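Is the Nallov two arm kit any good for fake flower arranging?

Asked by deskfern

Looking at the Nallov kit for sorting artificial stems into bunches. Quote is 665 a month, min 7 months. Anyone running one? Mainly worried abuot petals.

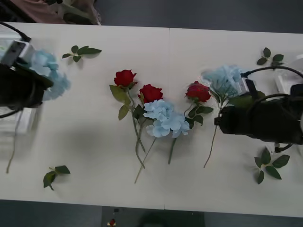 Hydrangea in each gripper, roses in the middle

Answer 1
Had one since September. Roses fine. Hydrangeas slower, big heads. Budget 5 days for setup, the manual is thin. Ask for Lacerda, she does suport.
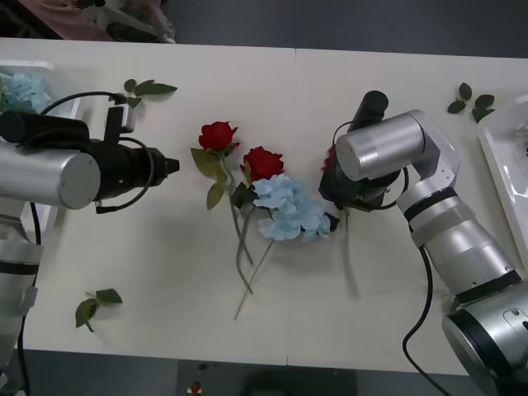
Two roses and a hydrangea between the arms

Answer 2 (Ilir Stojanovska)
Depends on volume. Under 100 bunches a day I'd skip it. Brostholm rents by the week, try that frist.

Answer 3
following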